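Keep the Old Logo on the Shelf

Stenell wants its fox back. The snack maker dropped the mascot from its packaging 18 years ago, and the agency Zedameo has now proposed a full revival: new drawings, a new voice, and television spots starting in April. I think the plan is weak, and the weakness is in how the evidence was gathered.

Zedameo surveyed 1691 shoppers. Of these, 988 said they recognized the fox. The report treats this as stored value, ready to be spent. Recognition is a low bar, though. The survey showed people the character and asked if they had seen it before. It did not ask them to name the product it stood for. Those are separate measures, and only the second has much to do with what goes into a shopping cart.

Hannelore Moser, who ran the brand in its last years with the fox, made this point in a trade newsletter. Her own tracking at the time found that shoppers often credited the fox to Hornus, a rival with a similar orange box. Stenell was paying for ads that helped both companies.

Names and symbols carry meaning only when they point at one thing. A parody shows how little is needed – a color, a slanted word, a line of small print – for a borrowed format to be read at once.

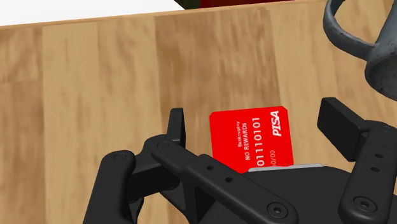 A mock bank card with the name "PISA" and the line "NO REWARDS."

Mathias Oberholzer of Zedameo has replied that a redesign will fix the mix-up. Perhaps it will. But a fox redrawn enough to be distinct may no longer be the one those shoppers recognized, and the survey does not cover that case. Stenell should test the new drawings without the name attached, in at least 2 markets, before it buys any airtime.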